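Section 4. Planning and Budgeting Before You Order

Read this section before requesting a quotation for the Zarnwood tabletop handling cell. It applies to first-time buyers and to sites adding a second cell. Installation is covered in Section 5.

4.1 Define the work

1. List every item the cell is expected to handle. Record the size, weight and surface of each one, and note any item that is smaller than a fingertip.

2. Decide where each item starts and where it must end up. Trays, cups and flat boards place different demands on the hand and should be entered on separate lines of the Planning Sheet.

3. State whether the task calls for a multi-fingered hand or a simple two-jaw gripper. The hand is priced as an option and has its own service plan.

NOTE: A two-jaw gripper is sufficient for most box and tray work. Do not specify the hand only because future tasks might need it – it can be ordered later and fitted to the same forearm.

4.2 Set the budget

1. Enter the base price of the cell from your regional price list.

2. Add the cost of the table, guarding, electrical work and any change to the floor. These are not part of the Zarnwood quotation.

3. Add operator training. The standard course is for 4 people. Additional places are charged individually.

4. Add software. The Sustex simulation license is sold by the seat and runs for 18 months from activation. Renewal should appear as a separate line in the following budget year.

5. Add spare parts. Fingertip pads and tendon sets wear fastest and are not covered by the warranty.

CAUTION: Do not commit funds for guarding until the reach study in 4.3 is complete. Guarding ordered to the wrong size cannot be returned.

4.3 Run the reach study

The reach study is carried out in Sustex on a model of your own table. Allow 26 working days from submission of the Planning Sheet to receipt of the report.

1. Send the table dimensions and the item list to the Soylu planning desk.

2. Confirm the layout drawing when it is returned. Changes made after confirmation restart the schedule.

3. Review the simulated task with the people who will operate the cell. Check the clear space between containers and the approach of the hand to flat items, as these two points account for most revisions.

4. Mark any item the hand cannot approach without crossing another container.
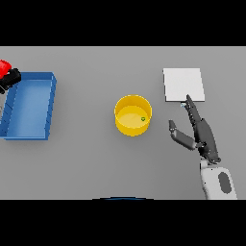 Chelsea Kershaw asked that buyers be reminded to budget for the second study as well: at Pallcombe the first report led to a wider table, and the wider table had to be modeled again at full price.

A repeat study is charged whenever the table dimensions change. Moving containers on the same table is included in the original fee.

4.4 Submit the order

1. Attach the signed reach study report to the Planning Sheet.

2. Obtain approval from the budget holder and the site safety lead.

3. Send both documents to Dean Crabtree at the Soylu planning desk. Orders received before noon are acknowledged the same day.

NOTE: Prices are reviewed each April. A quotation issued before the review remains valid until its printed expiry date.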